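**Thinning chili sauce for squeeze bottles**

**saithong_kitchen** wrote:
I make a cooked red chili sauce in 1000 ml batches. It's fine warm, but after a night in the fridge it won't come out of the nozzle. Do I add water or vinegar?

**Favero** wrote:
Vinegar, a spoonful at a time, while it's still on the heat. Water makes it separate by the second day.

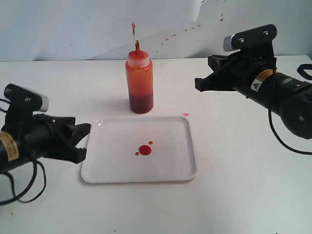
Also check your starch. Cornstarch sets up hard in the cold. I quit using it in July and strain the sauce twice instead.

**B. Chantharasri** wrote:
I disagree about the vinegar. Enough to thin it is enough to taste it. My recipe uses 218 g of sugar per batch, and a slightly looser syrup does the job — no extra acid needed.

**Favero** wrote:
218 g is a dessert.

**B. Chantharasri** wrote:
It's a sweet chili sauce. He didn't say which kind he's making.

**stirkmont953** wrote:
Cut the nozzle wider before you change the recipe. Seeds block the narrow ones no matter how thin the sauce is.

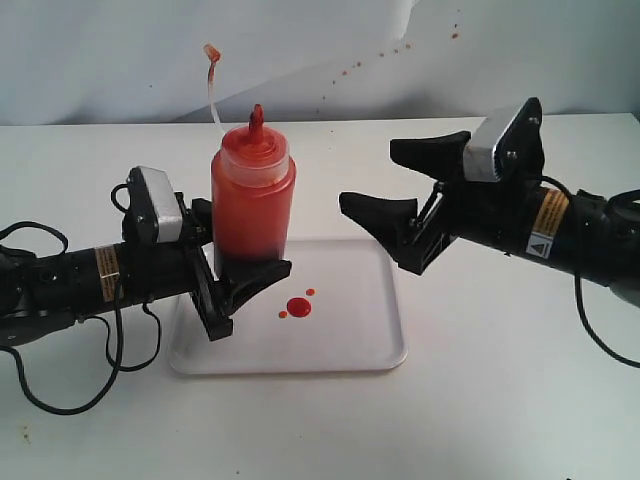

And rinse the cap in hot water every night. Dried sauce inside the tip is half the problem.

**saithong_kitchen** wrote:
It's the hot kind, no sugar, and yes, cornstarch. I'll leave that out of the next batch and strain it. Keeping the nozzle as is for now.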